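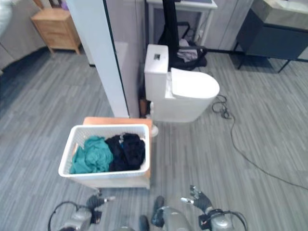 Vsevolod Ostapchuk
Room planner and home layout writer, Brodano

2020-10-09

Laundry day thoughts, a thread. I want to write down how I do the small wash now, because three people wrote to me after my last thread on storage and all of them asked the same thing: where do I put the basket?

My answer is, please do not put it on the floor. A low box in light wood is enough. The basket stands on it, and you bend a little less each time you take something out. For me the back is important, I am not twenty anymore.

Second point is the sorting. I used to have one deep bag and everything went into it together. Then on Friday I stood with a pile up to my knee and I had to start from zero. Now it is two piles inside one basket, side by side. Teal on the left, black on the right.

My friend Severyn Horobets does not agree with me. He says two piles in one basket will become one pile before you reach the machine. He has a basket for each color and I respect this, but he also has a much larger apartment.

About the basket itself. I like white plastic with a pattern of openings in the sides. Air can go through, and a damp towel will not smell so quickly. The woven one from Grelora was prettier — I had it for 9 months and then the handle came off on the stairs.

A short word about carpet, as many of you have gray carpet with stripes and you ask me if it is practical. For lint and small threads it is very kind, you do not see them. For a lost sock it is less kind if the sock is also gray.

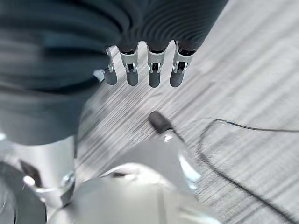 So before I start the machine I walk once over the floor and look for what fell down. Under the nightstand too, if it stands on legs. Black things are easy to find on a pale carpet, white things I find with my foot.

Somebody asked if I weigh the laundry. No. I fill the drum loosely and I stop when my open hand still fits on top. It is the rule from my mother and I never found a better one.

Temperature: 30 degrees for almost all the colored things. I know that many people wash everything hot. My teal shirts did not survive this in the past, they became the color of an old swimming pool.

I also turn black clothes inside out. It takes perhaps one minute for the whole pile and the outside keeps its color for longer. My black sweater from Alcantara is now 7 years old and I still wear it to meet clients.

Check the pockets, please. I say this as a person who washed a train ticket, a pencil and the spare key of the Endisard office, all in one month. The key was fine. The pencil was not fine and neither was the light shirt next to it.
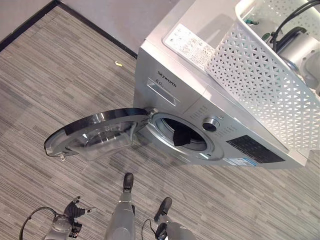 With a front loader I have the habit to put the basket on top of the machine. It waits there until the wash is finished, and I do not need to search for it with wet clothes in my arms. Only take it down before a fast spin, mine has traveled.

I open the door all the way, as far as it goes. When it is only half open, sleeves catch on the latch and you pull, and then you have a longer sleeve than before. Also look behind the edge of the gray rubber. Coins like to live there, and hair pins.

After the wash the door stays open for the rest of the day, and the detergent drawer also, by two fingers. I learned it late. My first machine had a smell that I tried to remove with vinegar for one whole November.

If you plan a new laundry corner, leave free space on the side where the door swings. I measure 100 cm from the wall when I can. Many plans I receive have the machine in a beautiful place, with a door that hits the shelf.

Tomorrow or on Sunday I will write about drying indoors without a balcony. Send me your questions before, and please tell me the size of your room, otherwise I can only guess.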